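We use cookies to remember your settings. Accept | Decline
4 min read

Skenow two-arm handover results: questions we keep getting

What did Skenow claim?
That a policy trained on 2,473 demonstrations at one bench would carry over to a second bench without retraining. Saqib Marwat's group at Rocha reported it in October. We tried to repeat it at Sirwood.

Did it carry over?
Partly. We ran 557 trials and counted 212 as clean. That is a long way from the headline, and I would be wary of anyone who rounds it up.

What counts as clean?
One arm takes the block, the other stays out of the way, and no person steps in. Rocha also counted retries. We don't, and Anil Pinto still thinks we are being too strict.

Isn't 2,000 demonstrations plenty?
For one layout, maybe. We trained a smaller version on 2,000 and couldn't separate it from the full one. More of the same table doesn't teach much about a different table.

Why leave so much clutter out?
A bare table flatters the method. Our bench has a wooden box, a cup with two spatulas in it, sponges and tape, and the policy has to cope.
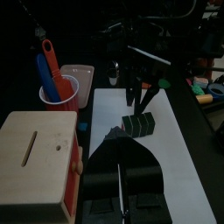 Zarmeena Lashari wants a run with half of it cleared away. Fine, but those numbers will go in a separate column.

Does the wrist view help?
I doubt it helps as much as the paper says. The gripper fills a good part of the view, and the second arm comes in close to the block. We haven't tested without it yet.

Can I have the data?
Ask Hjalti Þórarinsdóttir at Oltisthorpe. The failed trials are included, so please read those too.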